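Home, Habit and Stuff
Handout 2: The cup on the desk
Instructor: Niall Halliday
Wednesday, September 2, 2015

Read this before the seminar. Bring one container from wherever you do your work, with whatever is in it. Don't tidy it first.

1. What the advice says

Most of you will have met the claim that a clear desk makes for clear thinking. It turns up in magazines, in the talk new employees get on their first morning, and in the leaflets that come with storage products. I have collected these leaflets for years and own over 200 of them. Very few give any evidence. The ones that do usually cite each other.

The claim comes in a strong form and a weak form, and writers slide between them. The strong form says that objects in your field of view reduce the quality of your work. The weak form says that some people feel better when they have put things away. I have no quarrel with the weak form. It is the sort of thing you can find out by asking people, and they will tell you. The strong form needs somebody to measure the work, and that part is generally missing.

Petamis, the office supplier, sells a desk system built on the strong form. The brochure is on reserve. Please read page 4 with a pencil in your hand and mark every sentence that could be shown to be false. Last year's group found two, and they argued for a good while over the second.

2. Why a cup

We start with the pen cup since it is the one container that even the strictest clear-desk writers let you keep. Their reasons are worth looking at. They say the cup "gathers" the pens, which would otherwise "spread." Pens do not spread. People put them down in places. If a person puts pens down in places, giving that person a cup means that some pens are in the cup and some are in places, and the household now owns a cup.

Tae-yang Moon's short paper (reading B) is more generous than I am. Moon argues that the cup works as a promise: you know where a pen ought to be, so you look there first, and the search has a starting point even when it fails. I think there is something in this. I would like to know how often the search fails, though, and the paper does not say.

Consider also what goes into such a cup over a year. Working pens, dead pens, a marker bought for one poster, scissors that don't fit anywhere else. The cup has no way of telling you which of these you use. It shows you the tops of things. Anything short sinks and is out of sight, and for most purposes has been thrown away without the trouble of throwing it away.

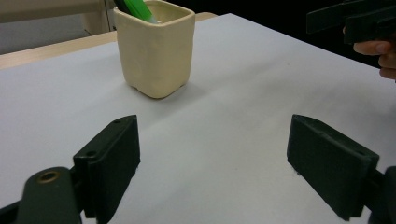
A related question is why we so often press drinking vessels into this job. A purpose-made holder costs little and usually has compartments. Chae-won Yang (reading C) asked 50 office workers what they kept their pens in, and many named something made for coffee or tea. Her explanation is thrift. I doubt it. People who are being thrifty do not generally retire a sound cup from drinking. I would want to ask whether the cup was a gift, whether it was awkward to drink from, and whether its owner felt unable to get rid of it. A thick rim is unpleasant at the mouth and perfectly good around a handful of pens. Handmade pieces seem to me the likeliest candidates, but that is a guess, and you should treat it as one.

Yang's numbers have a further problem. Her workers answered from memory, sitting in a break room, with the desk somewhere else. Anyone who has tried to list the contents of a kitchen drawer and then opened the drawer will see the difficulty.

3. The nearly empty surface

Hadi Sfeir (reading D) writes about what he calls the showroom table: a large pale surface with one well-chosen object on it. He finds it calming and says so at length. Set his feelings to one side and look at what the argument needs. It needs the table to be in use. A table with one cup on it may belong to a very orderly person. It may also have been cleared ten minutes ago, or be waiting for somebody to start. You can't read a habit off a surface at a single moment, and Sfeir does this four times in nine pages.

He is on better ground when he writes about reach. A container at the far side of a table gets used less than one beside your hand, and what is in it gets checked less. If you want to test anything at home this month, test that. It needs no equipment beyond a scrap of paper.

Ismail Hajji raised a fair objection when I gave a version of this talk to the evening group. He said that I was asking for proof where no one had been harmed, and that if a person likes a bare table with a cup on it they may have one. They may. My complaint is with the people charging for it.

4. Words we will use

Holding: what a container physically has in it now.
Home: where the owner says a thing lives, whether or not it is there.
Drift: the gap between the two. Moon uses "slippage" for the same idea. Use either, but pick one and stay with it in your written work.
Parking: putting a thing in a container because the container is there. Most of what is in most cups is parked, in my view. Argue with me.

5. For the seminar

Before you come, write down from memory what your container holds. Then empty it and write the real list underneath. Keep both, including the embarrassing parts.

Try every pen. Put a mark against the ones that write.

Write a paragraph on one item you couldn't explain. If you can explain all of them, write a paragraph on why I shouldn't believe you.

Those who are taking the course for credit will do the same again in December with the same container. No new purchases in between, please. Two people last year bought a nicer cup in the second week and we learned nothing from either of them.

Readings B, C and D are in the folder by the door. Reading A has gone missing again.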